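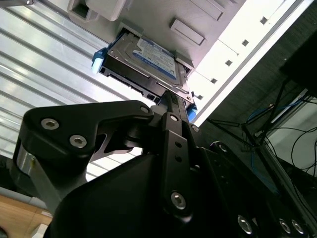 Page last changed: Wed 23 May

4. What households keep, and why

We began this part of the study expecting a dull answer. Old desktop computers stay in cupboards, we assumed, through plain forgetfulness, and a leaflet through the door would shift them. The replies from Skimside and Wonstead were far richer than that, and reading them was a real pleasure!

Of the 1,178 households that returned the February form, 573 still had at least one desktop computer they no longer switched on. Most could tell us exactly where it was (under the stairs, behind the Christmas boxes, in a daughter's old bedroom) and many went on to tell us what was on it. Photographs came up again and again, followed by school work, tax letters and, in a surprising number of replies, music that had been copied from CDs since given away. People spoke of "the computer" when they meant the files. The drive shown in Figure 3 is a small part of the whole machine, yet for these owners it is the only part that matters.

Figure 3. A 3.5-inch hard disk drive partly inserted in a white computer case (top of page).

This has a direct bearing on collection schemes. The Mokell scheme asks residents to hand over complete machines and promises that everything will be wiped. It is a good promise, carefully kept as far as we could find out, and it puts off the very people it is meant to comfort. One Wonstead resident wrote that wiping was "the bit I'm afraid of". She had no worry about strangers reading her letters. She was worried about losing them herself. 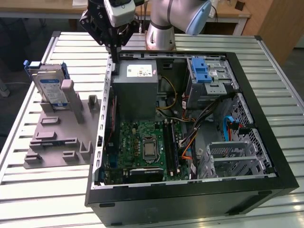
We therefore split the reasons for keeping a machine into 2 groups, following Navaratnam's earlier work on attics and lofts. The first group, which we call holding reasons, covers anything the owner still wants from the machine. The second, parting reasons, covers fears about what happens once it leaves the house. The same household often gave both, and we coded each separately. Tharindu Navaratnam kindly read a batch of the forms alongside us and argued, rightly in our view, that guilt over the original price belongs with holding reasons. A machine that took a year of saving is hard to put in a skip, even when the owner hasn't sat down at it for a decade.

Age made less difference than we had guessed. Younger owners were just as likely to mention photographs, though they tended to believe that copies existed somewhere else and had rarely checked. 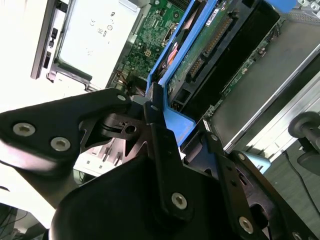 The follow-up visits bore this out. We offered 400 households a free copying session before collection, run from the Bepari reading room on market days, and the mood there was lovely. People stayed to look through holiday pictures with whoever was at the next table, and several came back with a neighbour. Owners who had written "never" on the form asked about collection dates before they left.

We would be cautious about reading too much into the sessions alone. They were held in a friendly building with a good bus service, and those who came had already shown an interest by filling in our form. Section 5 looks at households that did not reply, where the picture is patchier and the doorstep interviews carry most of the weight.

We use cookies to remember your reading settings. Accept | Manage choices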